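Course Handout 4: Work Surfaces, Mats and Small Containers
Introduction to Domestic and Workroom Organization
Stultano Institute, Department of Household Studies
Prepared by Naima Helmy. Revised May 2024.

1. Purpose of this unit

Unit 4 concerns the surface on which small items are set out, sorted and put away. Students have already dealt with shelving and drawers in Units 2 and 3, and the terms introduced there (zone, home position, return path) are used again without further definition. Students who missed Unit 3 should read the Ikstead reader, pages 21 to 37, before the practical session.

The unit has two parts. The first covers the choice and placement of a mat. The second covers the open dish and the lid, and their use as temporary holders for small, light items. Cleaning products are treated separately in Unit 6 and are not discussed here except where they affect the choice of mat.

2. The work surface

A table used for sorting is rarely used only for sorting. It may also serve for meals, correspondence or repairs, and its finish will show the history of all of these. The department therefore asks students to lay a mat before any exercise begins, including the short ones.

A mat performs several functions at once. It marks the working area, so that anything lying outside it is understood to be out of use. It protects the finish of the table from scratches. It also softens the sound of small objects being set down, a point that students in shared housing tend to raise before the instructor does.

2.1 Color and contrast

The color of the mat should be chosen in relation to the items to be handled. Pale items are easily lost on a pale tabletop. Cotton, foam, paper scraps and white thread should be set out on a dark, plain mat. Dark items such as black buttons or rubber washers call for the reverse arrangement. Patterned mats are not accepted for assessed work.

Gray is a reasonable compromise for mixed contents. Dark gray is preferred to black in our own rooms, as lint is somewhat less conspicuous on it.

2.2 Size and position

The mat should lie flat, with no curled corners, and should be set parallel to the edge of the table where the shape of the room allows. Leave a margin of bare tabletop on the side from which you work. Mats that have been stored rolled should be laid face down overnight.

Students may bring their own mats. Those supplied by the department are signed out at the Torummont Room and must be returned to the same rack.

3. The dish and the lid

A shallow container placed on the mat gives each small item a destination. Purpose-made sorting trays are available, but an ordinary plastic lid turned with its rim upward serves equally well for light contents. The rim need only be high enough to stop an item from rolling or sliding away.

Three matters should be considered when choosing a lid:

Color. A strong color is easier to find on a neutral mat and is less likely to be confused with the contents.
Shape. Round lids have no corners in which fibers collect. Rectangular lids stack more neatly when put away.
Condition. Cracked or warped lids rock when touched and should be discarded.

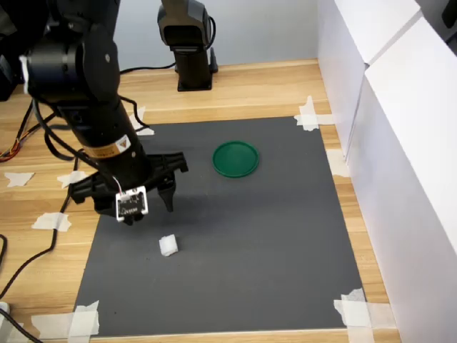

Photo: Department of Household Studies, Stultano Institute. Green lid and white soft item on a gray mat.

The spacing between the item and the lid deserves attention. When both are on the mat with clear surface between them, the item can be picked up without disturbing the lid, and the eye has no difficulty in telling what has been put away from what has not. Beginners tend to crowd everything toward the center. This saves very little distance and makes the later steps slower.

3.1 Handling soft items

Soft items behave differently from hard ones. A pad or a piece of foam gives way when it is held, and it will keep the mark of a tight grip for a time. It may also shed. The following procedure is used in the practical session:

Set the item on the mat, apart from the lid.
Take hold of it lightly by two opposite sides.
Lift it clear of the mat before moving it sideways – dragging leaves fibers behind.
Lower it into the lid and release it. Do not drop it.
Check the mat for loose fibers and remove them with a dry cloth.

Items with uneven or fluffy edges should be held across the body, where the material is firmest. If a piece comes away in the hand, place it in the lid with the rest.

4. Clearing the surface

Clearing is assessed together with sorting. The contents of the lid are transferred to their home position first, then the lid is wiped and returned, and the mat is lifted last. Lifting the mat early scatters whatever remains on it.

The teaching collection held 1,740 small items at the last inventory, and some 86 of these were found in the wrong drawer. Most had been returned correctly to the room but not to their zone. Students are asked to read the drawer label in full before closing the drawer.

5. Preparation for the practical session

Bring one lid of your own, clean, with a raised rim, and five soft items of different sizes. Cotton pads, foam offcuts and folded felt are all suitable. Food items are not.

Sketch your intended layout in advance, showing the mat, the lid and the starting position of each item. Þórey Þrastardóttir will collect the sketches at the start of the session and return them with comments.

6. Reading and questions for discussion

Required: Assunção workbook, chapter on table work. The exercises at the end of the chapter are optional.

Consider how the layout in Section 3 would change if the person working were left-handed.
Describe a surface in your own home that would benefit from a mat, and state which color you would choose.
Compare a lid and a divided tray for a set of mixed sewing supplies.

Written responses are limited to one page. Students repeating the unit in July should use the same questions and submit their responses to the department office.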